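Workroom walk-through: storage baskets and long table
Inspected by Funmilayo Nnaji, comments by Rizal Teoh
Site: Festa, upper floor

1. Tabletop – PASS
No splinters or lifted edges. The finish is glossy and light items slide on it if pushed. Keep heavier things back from the edge.

2. Plastic baskets, red and yellow – PASS WITH COMMENT
Check each rim and the small openings along the sides for cracks. A cracked rim will cut a finger. One yellow basket had a rough spot on a corner, filed down during the check. Recheck in August.

3. Plastic baskets, black – PASS
Same check as above. The large ones are strong enough for books but should not be used as a step.

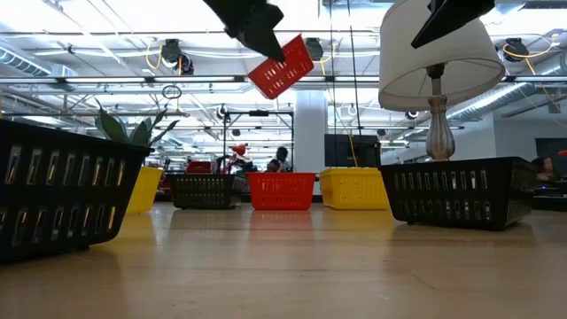

4. Lamp placement – ACTION
A table lamp goes on a flat surface. An upturned basket or a basket rim is not a stand. Salamatu Dauda asked if a wide basket is all right for short periods. The answer is no, move the lamp to the table before switching it on. Keep the white shade clear of anything that could knock it.

5. Cables – ACTION
Look behind the baskets for cables hanging from above. Nothing should be able to snag when a basket is picked up. Olumide Anozie to fit clips.

6. Plants – PASS WITH COMMENT
Water the plant away from the table and let it drain before it goes back. Broad leaves hide the edge of the basket next to them, so look before reaching in. No watering near the lamp or its plug.

7. Walkway beside table – PASS
Clear at time of check. Baskets not in use go under the stairs – not on the floor by the door, where two people tripped last time.

8. Labels – NOT DONE
The Plimby labels have not arrived. Carry over to the next sheet.

Items 4 and 5 stay open until Chrysanthi Balaskas has signed them off.

Last updated 20 December 2021

3 comments | 537 shares

Related checklists
Ladder and step stool check
Extension cords and power strips
Kitchen corner, monthly
Briltero shelving: load and fixings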